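Jewellery notebook, back bedroom bench

December 18, 2021

Bench is out of action until the varnish hardens, so today's work has moved to the bed. I had intended to do the whole box in a morning. The box had other plans, mainly involving chains.

For anyone joining late: the aim is to get all the loose jewellery sorted into tins by what needs doing to it, before any of it goes back on the Gunavham stall. Last May we sorted by colour. It looked lovely and was no use whatsoever, because a red bracelet with a dud clasp sits very prettily beside a red bracelet without one.

New system. Heart tin for rings and anything small enough to vanish into bedding. Round container with the foam for bangles. Beads stay out until the elastic has been checked, then they go in whichever tin has been behaving itself.

Bedspread is a poor choice of work surface, I admit. It has a pattern for every occasion, and a dropped ring has any amount of paisley to hide in. I did think about putting a plain sheet down. I thought about it again after the first earring back went missing.
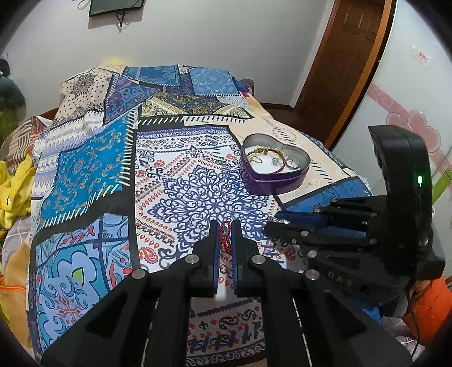 The bangle shouldn't be in with the rings at all, according to the reply pencilled under my list this afternoon. Twisted wire is harder than it looks, it says, and will rub a plain band dull if the two get carried up and down stairs together, so either line the tin or keep them apart. It also says that "small enough to vanish into bedding" isn't a category.

Fair on the first point. I am standing by the category.

Other notes while I have the pen.

Red beads: elastic feels sound, gave it a gentle pull in several places. Knot is tucked inside a bead, which is how I'd have done it if I had the patience. The charm's jump ring wants closing properly. Used the flat pliers and left a mark, so it now wants closing properly and polishing.

Ring with the stone: did not touch the setting. Wiped it with a dry cloth and put it back. I have learned something since the Brodside brooch, which went into the warm soapy water as one object and came out as several.

Cleaning cloth: the Binix one has gone grey and is now moving dirt from one piece to the next in a very fair-minded way. Needs replacing. I see I wrote the same thing on the last page.

Foam: cut to fit the round container with the bread knife. Please don't mention this in the kitchen. It grips well enough that the bangles don't clatter, though anything thin wants to stand on edge and lean. A slot would sort that. I will cut slots when I can be trusted with a blade, so probably after tea. 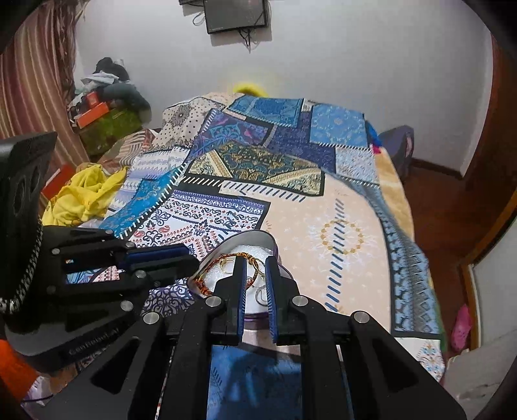
Labels next. I've got 80 of the little string tags, and 40 of those are from the batch where the ink runs if you so much as breathe on it. Pencil on those. Anything for the Villaseñor order gets a proper card and the number written out in full, as they did ask, twice, and the second time in capitals.

Number 202 is still down in the book as "bangle, nice". If whoever wrote that could come forward, I'd like to know which bangle and in what sense. I have a horrible feeling about the handwriting.

Still to do:
line the heart tin (offcut of felt, green, in the button drawer)
move the twisted bangle over to the foam
new cloth
find the earring back, or else find the other earring back and retire the pair
test the bench varnish with a finger somewhere it won't show

Tested the varnish. It shows.

Lids on, everything off the bed before anyone wants to sleep in it. Chains tomorrow, if I can find the end of one.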